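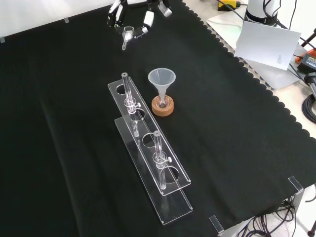

I run the operator side of things at Ladetti, and I'm looking for people who'd like to spend the fall teaching a robot hand to work with glassware. We rent out Kondero, a bench kit for small teaching labs, and right now it's learning to handle funnels. It can hold a little glass one by now, stem down, and the next step is getting it over to the tubes in the clear rack without knocking into a valve. Those side handles stick out more than you'd think! The black cloth stays on the table for every session, so please don't tug it straight between runs.

You'd be steering the arm by hand controller, repeating the same short job until it's smooth, then writing a line or two on how it went. I'm after 27 people for October. No lab background needed — my best operator last year was a pastry cook. You do need steady hands, decent eyesight (glasses are fine) and patience for a slow afternoon.

Sessions run from 1 p.m. to 4:30, and we pay $164 for each one, plus parking. Elvia Barajas does the training, and it takes one morning, also paid.

Want in? Send me a few sentences about yourself and which afternoons you're free. A resume is fine but I may not read it all the way through. Write to Weronika Kalinowski, Ladetti, Room 210, Carrillo Building.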